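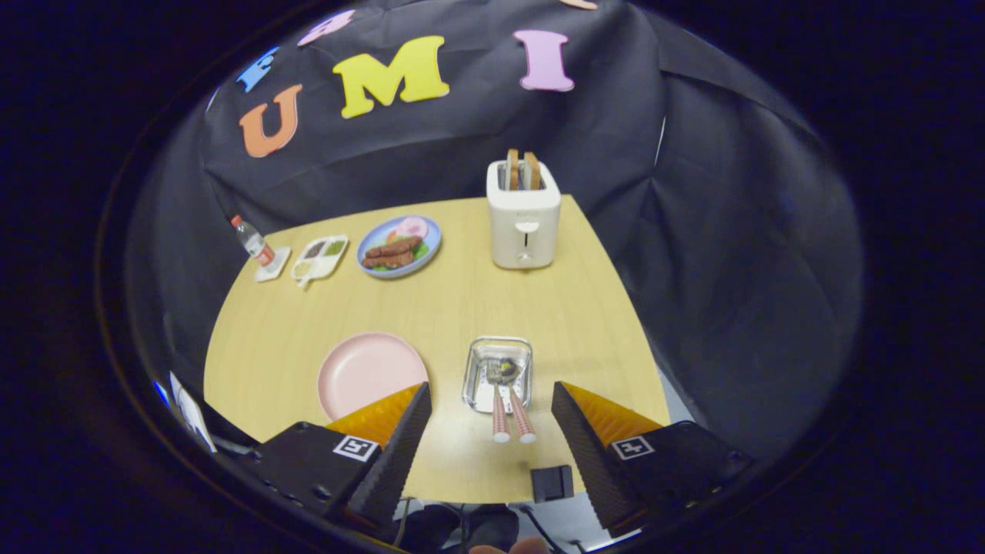 About Urngate Breakfast School

We teach people to make breakfast and put it on a table. Plenty of courses promise to change your mornings, and we doubt that any of them do. Ours lasts three hours. You will leave able to get toast, sausages and a bit of salad to the table together, and that is as far as we'll go.

Ha-neul Bae started the school in January with 4 pupils and a borrowed kitchen. Nam-gil Yeom joined soon after, mostly to argue about lettuce under sausages. He still thinks it goes limp. She still serves it that way, with ham on the side if anyone wants it.

How we teach

Classes are capped at 10. We work at a plain wooden table, with a two-slice toaster and ordinary plates – if a meal needs more equipment than that, we are suspicious of it. Small side dishes go in a divided tray, a habit from Ha-neul's family that we have yet to find a good argument against.

What we don't do

No certificates, no hampers, no "breakfast coaching". We were once asked to recommend a smart toaster and declined.

Where to find us

Upstairs at 11 Forner Lane. Ring twice – the bell is unreliable.

Page last checked 2024-03-21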